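Fan Gear Testers Wanted at Brovley

Do you own more team shirts than regular shirts? Do you have opinions about collars? Then we'd love to hear from you!

Brovley makes and sells fan apparel for college and minor league teams, mostly jerseys, hoodies and caps, and we're looking for people to wear our new spring line for a season and tell us what they think. We need 220 testers in all, from youth small up to adult 4XL. Last year we had 266 applications for far fewer spots, so this time we've made the group a lot bigger.

What you'd be doing

You get two jerseys from the Nistari range, one home and one away, in the team and size you pick. Wear them to games, to the store, on the couch, wherever you'd normally wear a jersey. Wash them the way you always do (yes, even if you ignore the label). Every other week you fill in a short form on fit, color, lettering and seams. 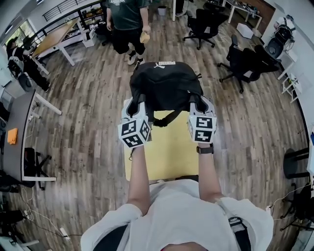 The forms take ten minutes or so, and there's a box at the end for anything we forgot to ask. Please use it! The longer sleeve on our women's cut came straight out of that box, and so did the tagless neck.

Testing starts in March and runs through the end of the season. You keep both jerseys when it's over, plus a store credit for the Bawa caps, which come out in the fall.

Who can apply

Anyone living in the US. Kids can take part if a parent signs up for them and fills in the forms. You don't need to be a season ticket holder, and you don't need to follow a big team. We especially want more tall sizes and more people who've given up on finding a women's jersey that fits over the hips.

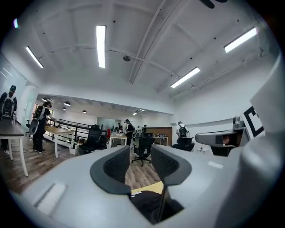 Esi Adjei tested for us last year and wrote back that she'd worn the away jersey to every home game by mistake and was sad when the forms stopped coming. She also said the numbers on the back held up better than the ones on the sleeves, and we've changed the sleeve print because of it.

How to apply

Send your name, size, team and a few lines about the jersey you wear most to Burgi Marti, Tester Program, Brovley, P.O. Box 1216, Brandusness, or use the form on our contact page. Applications close 17th December. Everyone gets an answer, and if you applied last year and missed out, say so and you'll go near the top of the pile.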